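Fermented Cabbage, by Weight

Most home recipes for sauerkraut and its relatives give salt by the spoon. Spoons vary, and so do salts. A tablespoon of coarse flakes can hold little more than half the salt of a tablespoon of fine table salt, and the difference decides whether a jar turns pleasantly sour or goes soft. The method in this article uses a kitchen scale and one ratio: salt at 2 percent of the weight of the trimmed vegetable.

The figure is a working middle. Well below it, the cabbage softens early and unwanted organisms have more room to grow. Well above it, fermentation slows, and the result has to be rinsed before anyone will eat it. Cooks in Clesberg, where winter cabbage is put up in February from the last of the stored heads, tend to salt a little more heavily and keep their crocks in unheated cellars. In a warm apartment kitchen the middle ratio is easier to manage.

Choice of vegetable matters as much as salt. Round white cabbage is dense and holds its crunch for months. Napa cabbage carries more water, gives up its brine sooner and is best eaten young. Heads should feel heavy for their size. Loose outer leaves come off, but one clean leaf is worth saving to cover the surface in the jar.

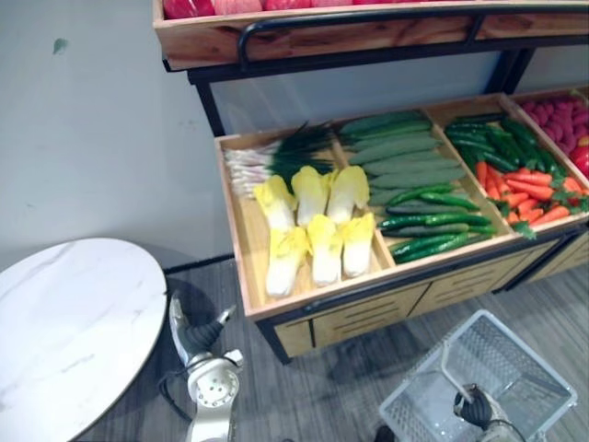
A two-tier produce stand, with apples on the upper level.

Fruit can go in as well. A grated apple for every two pounds of cabbage adds sugar, which speeds the early stage and rounds off the taste. Weigh it with the cabbage when working out the salt. Carrot behaves in much the same way and keeps its color. Onion is less predictable: it makes a strong-smelling jar in the first week and a mild one later.

Shred the cabbage to the width of a matchstick, salt it in a wide bowl and leave it for half an hour. Then squeeze it by hand until liquid pools at the bottom. Pack it into the jar in layers, pressing each one down firmly. The brine should stand above the solids by the width of a finger. If it does not, top it up with water salted at the same 2 percent.

A weight holds everything under the surface. The Kombo glass disk fits a standard wide-mouth jar and is simple to wash. A small bag filled with brine works too, and it closes the gap at the edges better. Airlock lids are convenient — they let gas out without daily attention — but a plain lid, loosened once a day for the first week, serves the same purpose.
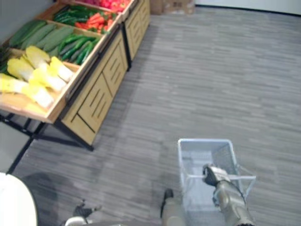

Temperature sets the schedule. At 68 degrees Fahrenheit, expect bubbles by the second or third day and a clear sour smell by day 7. Taste it then. Many people stop at day 14 and move the jar to the refrigerator, where the process slows to a crawl. The Estley market kitchen holds its plain kraut for 19 days before selling it, and the extra time shows in a sharper, cleaner finish.

Cloudy brine is normal. A thin white film on top is usually a surface yeast; skim it off and check that the cabbage is still covered. Fuzzy growth of any color, or a slimy texture, means the batch should be thrown out.

For those who want a number, Skilance paper strips read acidity closely enough for home use. A finished jar should be below pH 4.6, and most good ones come out well under that. Dip the strip in a spoonful of drained brine, never in the jar. Write the reading on the lid with the date and the salt weight, and use the same label for the next batch.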